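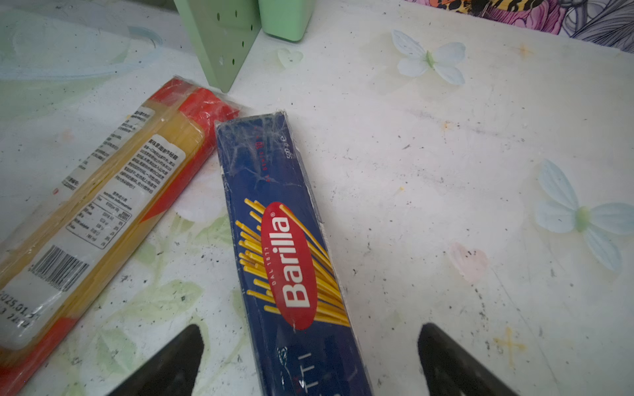 Vue depuis la caméra de poignet : les doigts de la pince ouverts de part et d'autre d'une boîte de spaghetti Barilla de 500 g.

Prument publie la procédure de réglage de sa cellule de préhension Isero

Prument met à disposition, à compter d'octobre, la procédure complète de réglage et d'entretien de la cellule Isero, utilisée sur son site de Skalside pour la manipulation d'emballages alimentaires souples et rigides. Le document, de 115 pages, remplace la notice provisoire diffusée auprès des premiers exploitants.

La procédure porte sur trois opérations : calage mécanique des doigts, étalonnage de la caméra de poignet et réglage de l'effort de serrage. Le calage s'effectue pince ouverte, hors énergie, avec la jauge fournie. L'étalonnage de la caméra est repris après tout démontage de la pince - y compris un simple remplacement de doigt - et dure roughly 3 minutes.

Les films transparents font l'objet d'un chapitre distinct. Un film froissé ou rayé produit des reflets qui perturbent la détection des arêtes. Prument recommande de régler l'exposition sur l'emballage lui-même et de conserver un profil par référence. Les sachets de pâtes sèches et les boîtes en carton ne partagent pas le même seuil de serrage.

L'entretien courant comprend le nettoyage de l'optique à chaque prise de poste, puis un contrôle du jeu des doigts tous les 400 cycles. Au-delà de la tolérance indiquée en annexe, les doigts sont remplacés par paire. Le module de commande Sitthichai enregistre les écarts de position et signale l'échéance à l'opérateur.

La mise au point s'est appuyée sur 373 relevés effectués à Skalside. Les tableaux de valeurs sont joints à la procédure - format tableur et format imprimable.

La procédure est adressée sur demande aux exploitants équipés.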